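Esetti Site Backup
Scheduled backup and restore for self-hosted websites

Esetti makes a full copy of your website every night and keeps it somewhere other than your web server. It runs on any Linux host with PHP 8 or later and works with the common content management systems as well as hand-built sites.

What it copies

The database, the uploads folder, themes, plugins and the server configuration files you name in the settings. Cache folders are skipped unless you turn them on. After the first full copy, only changed files are sent — on most sites the nightly job finishes in a few minutes.

Restoring

You can restore the whole site, one folder, one file or a single database table. Pick a date from the list, choose what you want back and press Restore. Esetti saves the current state first, so a restore can be undone. To test an older copy without touching the live site, restore it to a staging address.

In our test lab in Wetville, a site with 3,533 files and a 836 MB database was restored to a clean server using the standard settings. The same site with compression turned off needed more disk space and saved very little time. We recommend leaving compression on.

Storage

Copies are encrypted on your server before they are sent. You hold the key. Pandmont can't recover it for you, so print it or keep it in a password manager. Storage is included with the hosted plan. With the self-managed plan you point Esetti at your own SFTP server or S3-compatible bucket.

Requirements

PHP 8 or later, with the zip and openssl extensions
MySQL, MariaDB or PostgreSQL
Shell access for the command line tool (optional)
Free disk space equal to your largest database

Chess piece and board on a dark marble countertop, second photo 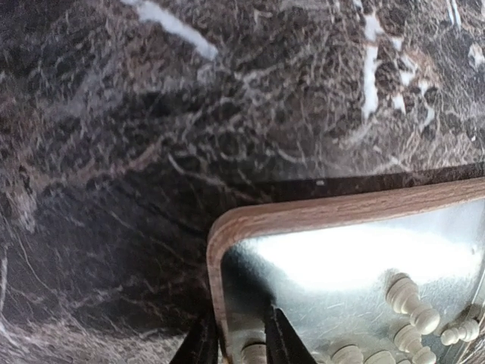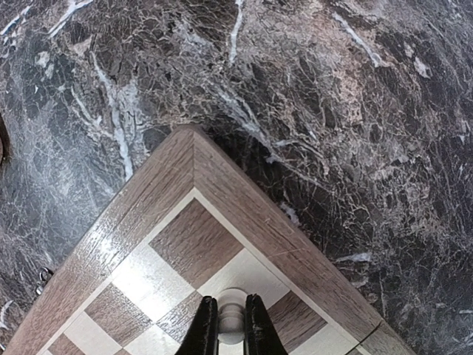
Plans

Hosted: one site, 30 nightly copies, storage included.
Self-managed: up to 2 sites, no limit on copies, your own storage.
Agency: priced by number of sites. Ask for a quote.

All plans include updates and email support. Around 2,156 sites currently run Esetti, most of them on the hosted plan.

Moving from Koivisto

Customers of the older Koivisto plugin can import their schedules and exclusion lists from the Tools page. Existing Koivisto archives can be read and restored but not added to. Keep the old plugin installed until the first Esetti backup shows as complete, then remove it. The import tool will stay in the product until at least August.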